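# Why Does a Toothbrush Stand Up in a Cup?

*From the Stollum Children's Library series on everyday objects. Text by Loan Lò.*

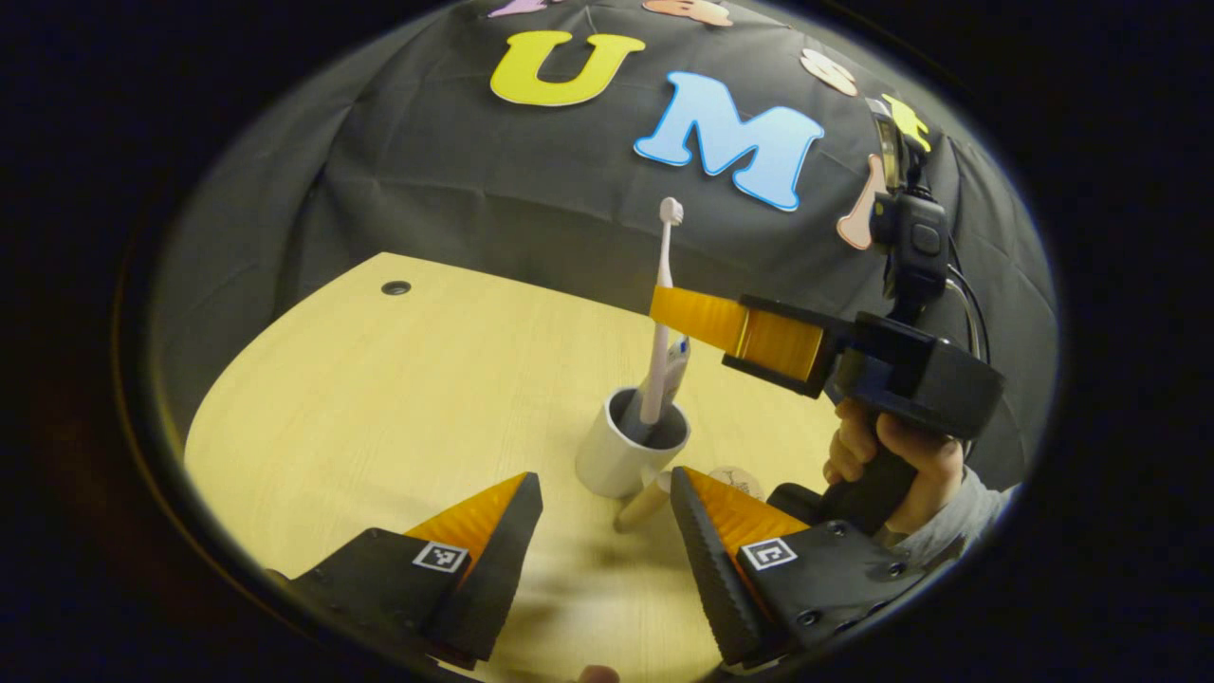
A toothbrush in a white mug, with its bristles at the top.

Many families keep their toothbrushes in a mug or a cup. It is a simple habit, and there is good sense behind it.

## Air is a helper

After brushing, a toothbrush is wet. Water hides between the bristles, where it is hard to see. When the brush stands with its head up, the water runs down and air can reach the bristles from every side. A brush shut inside a closed box stays damp for much longer, and tiny living things called **germs** grow well in damp places.

## What are bristles?

Bristles are the thin, bendy threads on the head of the brush. Most are made of nylon, a kind of plastic that was first used for toothbrushes in December of 1937 or soon after - the records differ. A brush can have over 1000 of them. They sweep away **plaque**, a sticky layer that forms on teeth every day.

## Why a mug works well

A mug is heavy at the bottom, so it does not tip easily when a tall brush leans on its side. Its opening is wide enough for more than one brush. If two brushes share a mug, their heads should not touch, as germs can pass from one to the other.

## Looking after your toothbrush

- Rinse the brush under the tap when you finish.
- Shake off the extra water.
- Stand it in the mug with the head up.
- Ask an adult to help you wash the mug once a week. Water collects at the bottom.
- Change the brush every three or four months, or sooner if the bristles bend outward.

## Words to know

**Germs:** living things too small to see without a microscope.

**Plaque:** a sticky layer on teeth.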